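Kakotik Holiday Park
Reading time: 2 min

Kakotik Holiday Park is a group of self-catering cabins on the north shore of Lake Dallier, near the small town of Zendham. It has 40 cabins and is open the whole year, with the highest number of guests in July.

History

The land was a sheep farm until the Lowther family stopped farming there. Shayne Lowther built the first cabins beside the old farm road and rented them mostly to fishermen. In 2000 the park was sold to Bronwyn Ngata and Mortimer Doucet, who added heating to all cabins – before this, they were closed in the cold months. The name Kakotik was taken from the stream which crosses the property.

Accommodation

Cabins are of two types. The smaller type, called Lowther in memory of the first owners, has one bedroom and a sofa bed. The larger type has two bedrooms and a covered porch. Every cabin has a kitchen, and guests bring their own food or buy it in Zendham. Bed sheets are included in the price, but towels are not.

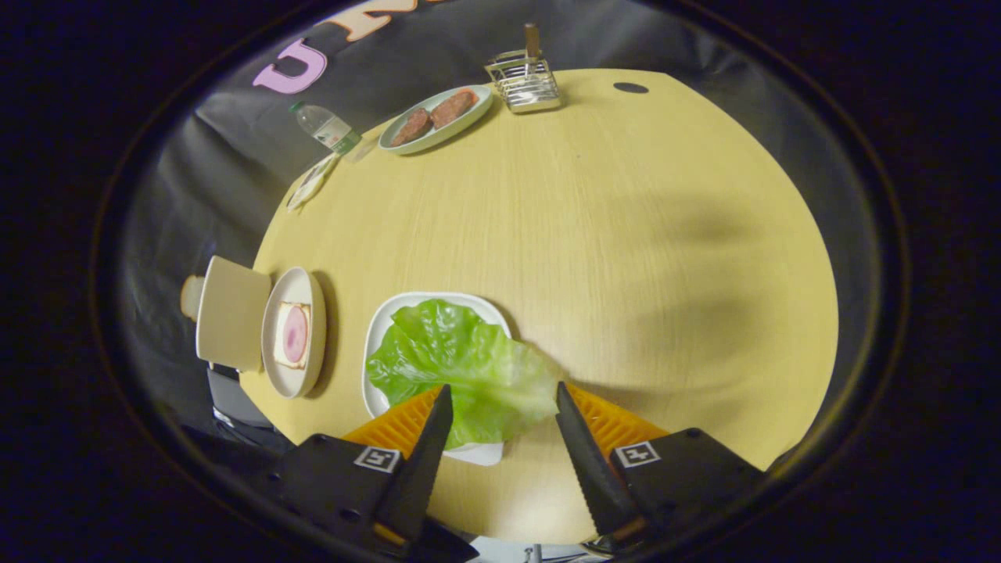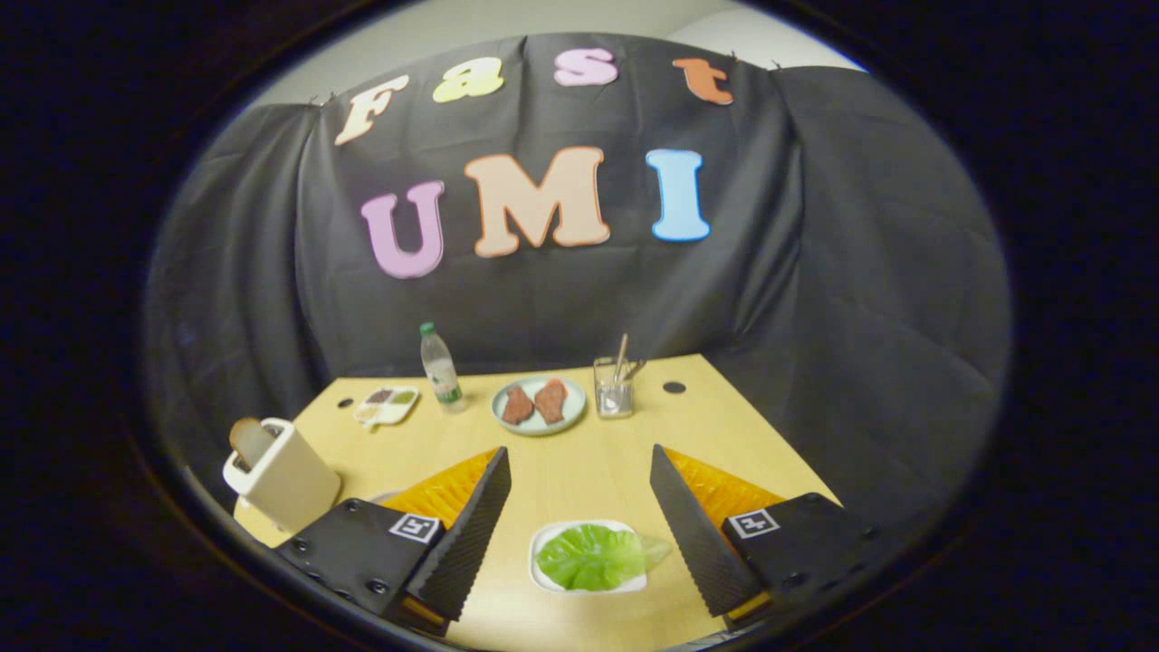
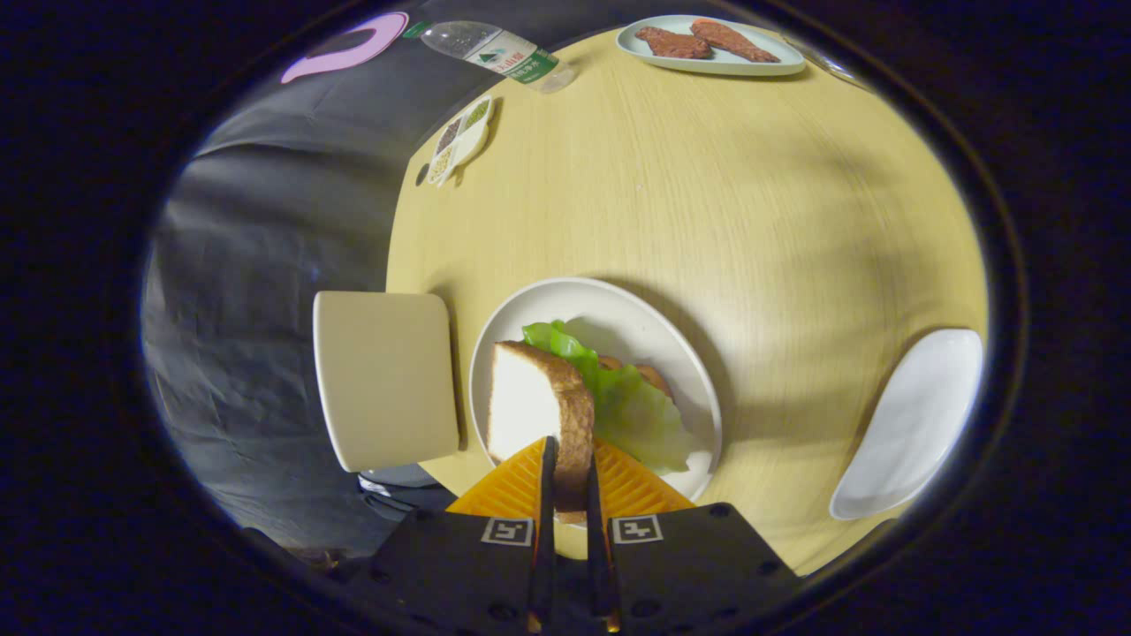
Tabletops, with plated lettuce in the first picture and plated bread in the third.

Access and surroundings

The park is reached by a gravel road from Zendham. A bus stops at the gate every day except Sunday. From the reception, a walking path follows the shore to a small beach, and kayaks can be rented there in the warm season. Dogs are permitted in the smaller cabins only.

Management

Kirsty Stubbs has been manager of the park since the retirement of Doucet. Ngata remains the owner.

Related articles
Lake Dallier
Zendham
Self-catering accommodation
Holiday park

This site uses cookies. By continuing to read, you accept our cookie policy.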